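Matte white plates on a light table — help me decide
Started by pondhopper

pondhopper wrote:
OK so we finally got rid of the old pine table and I went very pale with the new one. It's a light gray top, totally smooth, no grain at all. I love it. My problem is the plates. I bought one plain white matte plate from Varnow to try before I commit to the whole set and now I can't make up my mind. Half the house says it looks calm and grown up, the other half (my husband) says it looks like a dentist's office. Anybody living with white on white?

Ott Toom wrote:
We've had white on a white table for 13 years and I never get tired of it. Food is the color. Put a tomato salad on it and you'll stop worrying. What I would ask is how the matte glaze handles knives, that's where ours got ugly.

gravyboat_gail wrote:
Sorry, I'm with your husband. I had a pale table and pale dishes in the last apartment and dinner always looked unfinished to me. I ended up buying dark blue bowls from Britwood just so I could find the edge of something!

pondhopper wrote:
Ha, I'll tell him he has a fan. Ott, no knife marks yet but I've only had it a little while. The rim is what sold me, it's got a soft rounded lip and there's a thin gray shadow where it meets the table, so it doesn't vanish the way I was afraid it would.

Hưng Diệp wrote:
Matte does mark. Ours are from Paulauskas, not Varnow, so maybe a different glaze, but forks leave gray lines that I have to scrub out with a paste cleaner. I use the Sostix one, small tub, lasts forever. If you hate scrubbing get glossy.

gravyboat_gail wrote:
Or get a tablecloth — problem solved and it's cheaper than a set of plates.

Ott Toom wrote:
A tablecloth on a brand new table? No. Gail, you and I have had this argument before. She just said she loves the top.

gravyboat_gail wrote:
Placemats then. I'm flexible.

Hưng Diệp wrote:
Placemats I could live with. Linen, something in a mustard or rust. And check it under your evening light before you buy the rest. We had 4000 K bulbs over the table and everything white went kind of blue, so I swapped them for warmer ones and the plates looked like a different set.

pondhopper wrote:
Good call on the light, I only ever look at it in the morning with my coffee. The plate is a touch warmer than the tabletop, so I can tell them apart, just barely. 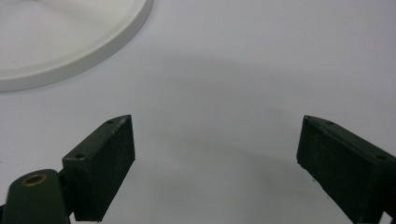 I'm leaning toward keeping it and ordering five more, with Hưng's placemats as the peace offering. Rust, I think. Does anybody know if the Varnow ones stack OK, or do the rims rub?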